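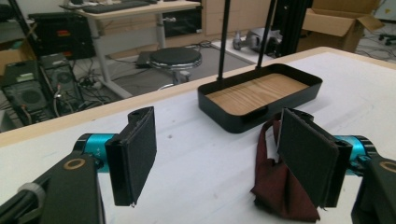
Mallamitz College robotics club to enter hand-held gripper class at Kendirar Student Challenge

The robotics club at Mallamitz College has been given a place in the hand-held gripper class at this year's Kendirar Student Challenge, which takes place in December. The club will send a team of students from its evening group, led by tutor Berenice Maldonado.

The class is new to the challenge. Teams do not bring a robot of their own. They carry out household tasks at a table using a gripper held in the hand, record each attempt, and use the recordings to train a control program. On the day of the final the program is loaded on to an arm supplied by the organisers, and every team's program runs on the same arm.

Mallamitz has chosen the soft items task. It involves picking up a piece of cloth and placing it in a shallow tray. The rules allow any cloth that will fit inside the tray when folded, and the starting position is changed between attempts. Points are given for a clean pick, for a placement with no fabric hanging over the side, and for time.

Each team must hand in at least 800 recorded attempts before the closing date. By the end of last month the Mallamitz students had completed 224, working in pairs between 5pm and 8pm. One student handles the gripper while the other resets the cloth and keeps the log. They swap over after each batch.

Berenice Maldonado said: "Cloth was the hardest of the tasks on offer and the students picked it anyway. A block stays the same shape when you take hold of it. Fabric folds up, slides or catches on the finger, and the program has to be shown plenty of that. We ask them to keep the poor attempts in the log as well as the good ones, marked as such."

The first few weeks went on learning to move steadily. Students who were new to the gripper tended to rush the approach, and a number of early recordings had to be thrown out under the challenge rules, which set a limit on speed. The club now starts every evening with a short practice run that is not logged.

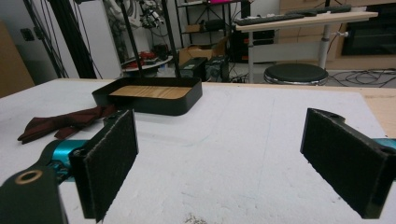
Corey Bolger said he had expected the programming to take up most of his time and was surprised by how much of the project was patient table work. He added that keeping the log had taught him more about the task than his first attempt at the code, and that he would like to see the same method used for the club's spring project.

Fellow team member Dayana Bañuelos is in charge of the training runs. Her first program, trained on the opening batch only, could find the tray but often closed the fingers short of the fabric. A second version is being prepared with a wider mix of starting positions.

The college has met the entry fee of £225. The club's remaining costs for the year, put at £3287, are covered by a grant from Barrera, the local engineering supplier, and by the students' own fundraising. Software support is provided by Turkero, which has given the team free use of its labelling program until the end of the competition.

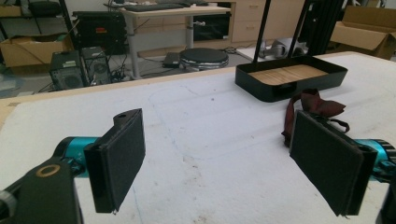
Recording will go on every evening until the target is reached. The team will then have two weeks to train and test its final program before sending it to the organisers. Changes are not allowed after that point, apart from corrections to the settings file.

Nimal Hettiarachchi, head of engineering at Mallamitz College, said: "This is steady work and the students have stuck at it. Several of them had never written a line of code before joining the club. I wish them well at Kendirar."

Teams in the hand-held class will each have three runs at the final, with the best two counting towards the score. Results are announced the same afternoon.

The club is open to all students at the college, whatever their course, and new members can join at any point in the term. No experience is needed. Those interested should speak to Berenice Maldonado or leave their name at the engineering office.

Press enquiries: Csaba Sárközi, Communications Office, Mallamitz College. Interviews with the team can be arranged before 5pm on college days.

ENDS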